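Jutano Table Oil is a clear, matt oil for indoor wooden furniture. We make it for pale woods which should stay pale: ash, beech, birch, light oak and the veneers of these. It can be used on solid wood and on veneered boards. It is not suitable for laminate, for painted surfaces or for furniture that stands outdoors.

# Jutano Table Oil, clear matt

## What it does

The oil goes into the upper layer of the wood and hardens there. It does not build a film, so the surface keeps its grain and does not become shiny. Spilled water, tea and milk can be wiped away if you do it the same evening. Red wine and beetroot should be wiped at once – no oil stops them for long.

Many customers write to us that their old oil turned the table yellow. Linseed oil does this with the years, and our first recipe did it too. The present recipe has less linseed oil and a very small part of white pigment. On wood with large arched grain figures the pigment is not noticeable. On very dark wood it can be seen as a grey veil, and for such wood we recommend Jutano Dark.
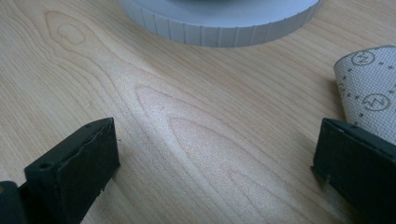 ## Sizes and coverage

| Tin | Enough for | Article |
|---|---|---|
| Small | one coffee table, two coats | JT-S |
| Medium | one dining table, two coats | JT-M |
| Large | 9 dining tables, two coats | JT-L |

Older and drier wood takes more. If your table was never oiled before, please choose one size bigger.

## How to apply

1. Sand lightly along the grain with fine paper. On veneer use only your hand and very little pressure.
2. Remove the dust with a dry cloth.
3. Stir the tin well, also at the bottom where the pigment lies.
4. Spread a thin coat with the Lykkegaard pad or a cotton cloth.
5. After fifteen minutes wipe off everything the wood has not taken.
6. Wait seven hours and repeat.

The table can be used carefully on the next day. Full hardness comes after six days. Until then please put no tablecloth on it.

**Important:** cloths with oil can catch fire by themselves. Put them in water or dry them flat outside before you throw them away.

## Small marks before oiling

Pencil, rubber and shoe marks must be removed first, otherwise the oil closes them in. Try a soft white eraser, then a damp cloth with a drop of soap. Let the wood dry overnight.

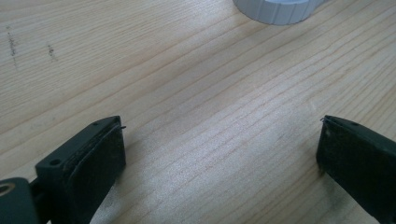

*Photo: Prirkar*

## Delivery and returns

We send from our store in Drurnville. Unopened tins can be returned, opened ones unfortunately not. The large tin is made to order in October and in spring only.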